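**Wulholm School opens a student mentoring program for new sixth graders**

2016-08-24

Wulholm School is starting the year with something new, and we could not be happier about it. Every incoming sixth grader will be matched with an older student who knows the building, the schedule and the best table in the lunchroom. 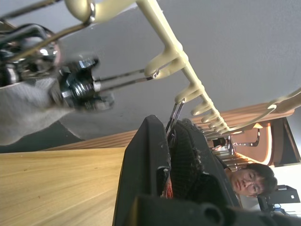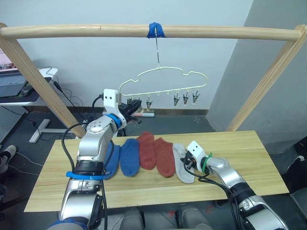
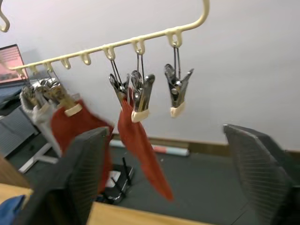
The program is called Pridis and it has 46 mentors from the upper grades. They gave up 3 mornings of their summer break to train for it, and they came with plenty of ideas of their own - the welcome booklet was written almost entirely by students.

Mentors and sixth graders will meet during homeroom for the first eight weeks of school. After that, pairs can keep meeting at lunch or in the library. Talk will cover the everyday stuff: opening a locker, asking a teacher for help, finding a club, getting to the Eston building before the bell.

"I got lost four times on my first day," said Chibuzor Iyamu, an eighth grade mentor. "I would have loved to have one person I could just ask. I can't wait to meet mine!"

Yayra Yakubu, who teaches science and leads the program, said the response was bigger than she had hoped. "We had students stopping us in the hallway in the spring to ask how they could sign up. They really want to do this well."

Families are invited to a welcome evening in the Petersen Room during the first week of classes. Principal Dirceu Macedo will speak briefly, and there will be lots of time to meet the mentors and ask questions.

A second round of matching is planned for January, so students who join us midyear will have a mentor too. Families with questions can contact Gergely Nyitrai in the front office.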